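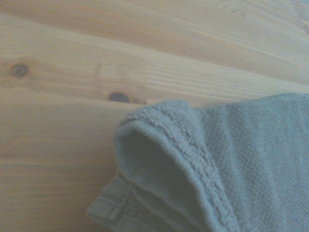

Gripper stops closing partway on folded cloth, then drops it – what am I missing?

Posted in Home & Hobby Robotics > Faults and Fixes

prornberg_pines

Hi all! First post here, and I'm having a great time with this hobby even though it has me stumped this week. I'm teaching a small tabletop arm to pick up a folded cloth, carry it across a pine table and set it on a shelf. It's a blue-gray terry cloth and the arm is supposed to grab the thick rolled edge where the fabric folds back on itself.

For the first 19 tries it was beautiful. I was grinning like a kid. Then in the middle of a lift the fingers opened by themselves and the cloth fell on the floor. No error light, no beep. The arm just carried on to the shelf and "placed" nothing at all, very proudly.

Since then it fails in one of 2 ways:

It closes on the fold, stops early as if it had already hit something solid, and lifts off with hardly any grip. The cloth slides out.

Or it gets a good grip, starts up, and lets go somewhere on the way.

The log gives me code 757 on the second kind and nothing on the first. The controller is a Honorato board, bought used, and the manual I have skips from the 600s to the 800s. I swapped the USB cable and reloaded the firmware. I also tried a cotton dish towel folded twice and that works nearly every time, so I suspect the cloth has something to do with it, but why would it let go in mid-air?

My real worry is the letting go. It's only a cloth now, but I was hoping to move on to mugs. Any ideas welcome, I'm happy to run tests!

gonness_bench

Oh, I love this kind of problem. You have two faults that look like one.

Start with the early stop. Most small grippers decide they are holding something by watching motor current. When the current goes over a limit, the software says "got it" and quits closing. A thick terry fold is tricky for that. There's air inside the fold, and the outside is all loops. If a fingertip snags a few loops or pushes into the hem, you get a short spike in current before the cloth is squeezed at all. Your dish towel is flatter and smoother, so no spike.

Things to try, in this order:

Power the arm down, take hold of the fingers and move them by hand if your model allows it. They should slide evenly. Look for lint in the slides. Terry sheds like crazy and I have pulled whole little felt mats out of mine.

Find the setting for how long the current has to stay high before it counts as a grip. Mine was set to a single reading, which is asking for trouble. I went to 30 milliseconds and most of my false stops went away.

Come in from a different side. If you go across the open end of the fold, one finger can slip into the hollow and you end up pinching a single layer. Try to get one finger under the whole stack and one on top, away from the stitching.

After the lift, add a second check. Have the arm pause a little way up and read the finger gap again. If the fingers are fully shut, or wider than they were at the grab, stop the run. That alone would have saved you from the proud placing of nothing – mine did the same with a sock and I laughed for a good while.

The mid-air release sounds electrical to me. Does it happen at the same height each time? If so, look at the gripper cable where it goes past the wrist. Wiggle it gently with the arm parked and watch the log. Keep your fingers out of the jaws while you do that.

And please hold off on the mugs until you have that second one solved. A gripper that opens when it loses signal is fine with cloth and not at all fine with something that breaks.

tea_and_torque

mine did that, it was the power brick. get a bigger one

justitz_garage

Adding to what gonness_bench wrote, which is all good. I have the same family of board (an older one) and on mine 757 is logged when the gripper channel resets. So the arm keeps moving because the arm is fine, and the gripper wakes up, forgets what it was doing and goes to its home position. Home is open by default! Check yours before trusting my number, the codes moved around between versions.

The reset can come from a loose cable or from a dip in the supply, so the power brick answer isn't silly. Before you buy anything, put a meter on the gripper supply and watch it during a lift. The shoulder motor pulls hardest right at the start of the move. If the voltage sags there, you've found it. If it stays steady and the reset still shows up, go back to the wrist cable.

Two settings worth changing either way. Set the home position on startup to "hold" if your firmware has it. Then make the arm stop whenever the gripper channel drops out. On mine that's a checkbox under Safety and it was off when I got it, and I'd guess a used board could have been set to anything. Test it on purpose: arm low, cloth in the fingers, nothing breakable close by, hand near the stop button, then turn off the gripper channel in the software. The arm should freeze.

Good luck, and do post the meter readings. I want to know!

prornberg_pines

You people are wonderful. Quick update: there was lint in the left slide, a surprising amount of it, and cleaning it plus the longer current time has fixed the early stops so far. The stop-on-dropout box was off here too. It's on now and the arm froze like it should when I tested it.

Still getting 757 now and then on the way up. Borrowing a meter tomorrow. The mugs are staying in the cupboard.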